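Larnix bed-making arms pulled for a grip fault

So I got a message from Petronella Ntuli in May asking if I'd heard about the Larnix arms, and I hadn't, so I called her up. She runs the guest rooms at Broltlow, which has been trying out two of these things for making beds (I wrote about them back when they first came in and I was pretty excited!). Well, they're both switched off for now.

The trouble is in the grip. When the arm takes hold of a pillow or a corner of a duvet, it's supposed to let go the second the fabric pulls back harder than it should. On the Broltlow units the release came late. Most of the time that meant a stretched pillowcase, and one got torn right down the side seam. Then one afternoon a housekeeper reached in to straighten a sheet while the arm still had the other end, and it kept pulling. Her wrist got yanked and she had to hit the stop button with her free hand. She's fine, a bit sore, and back at work the next morning, but Petronella shut both arms down before the end of the shift and I think she was right to.

Flera, the company that services them, sent Rasa Rimkutė over to take a look. She told me the force reading was drifting after 90 minutes or so of steady work, and the arm went on believing the old number. A restart clears it, which is why the morning checks kept coming back clean. They'd been checking a freshly started machine every single day! I asked if the emergency stop had worked the way it should and she said yes, every time they tested it.

The fix is a software update plus a new cable clamp near the gripper, and it takes 3 hours per arm. Bayram, the other place in town with Larnix arms, has been told to keep people an arm's length back from the bed until theirs are done too.

Bed making with the arm, penguin pillow and all: 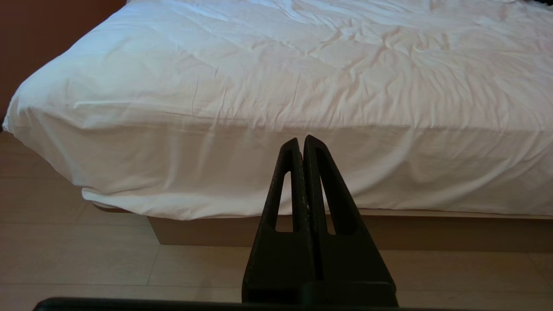
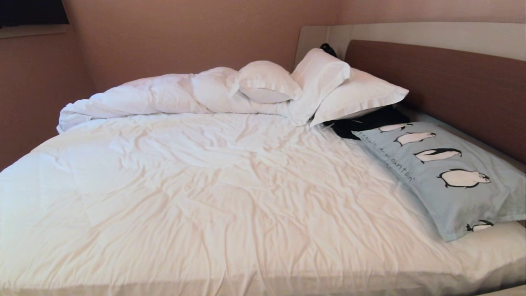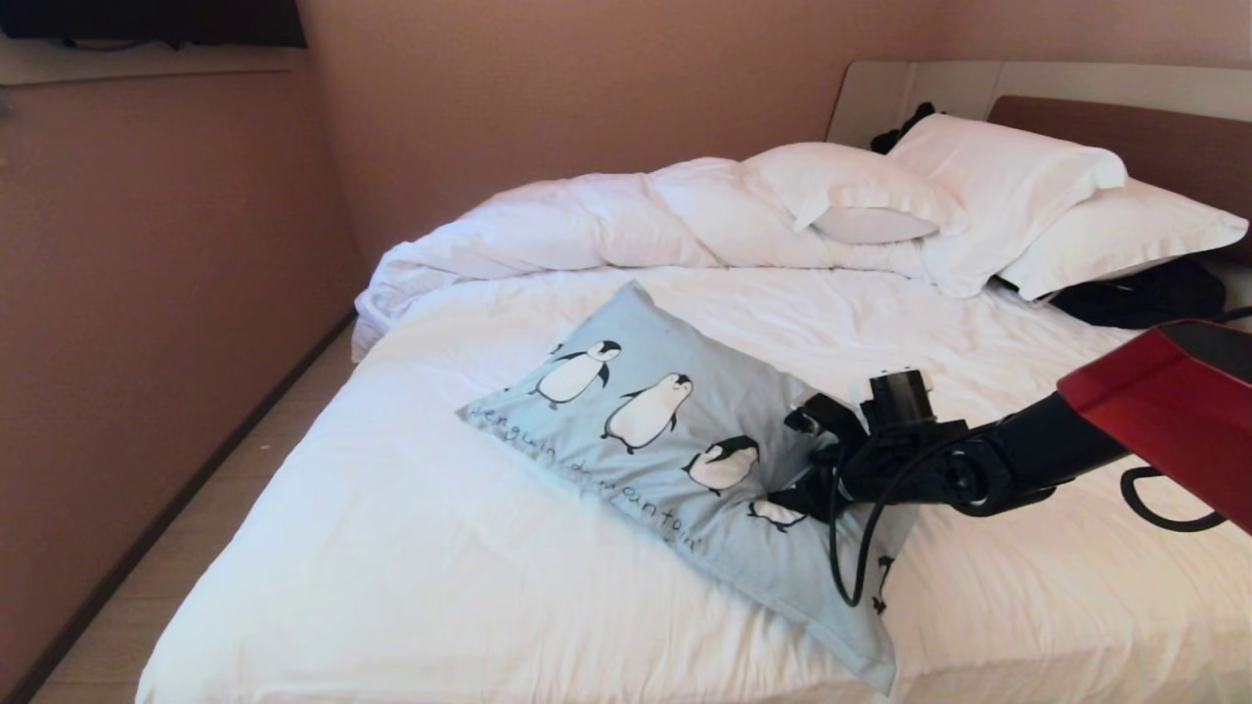 Petronella wants the update in and 200 clean bed runs logged before any of her staff work next to one again. Long runs too, with no restarts in the middle. Rasa thinks that's fair and says Flera will have someone in the room for the first batch. In the meantime the beds at Broltlow are getting made by hand, and the housekeepers I talked to didn't seem too upset about it. I've asked Larnix whether other sites have seen the same drift and I'm still waiting to hear back.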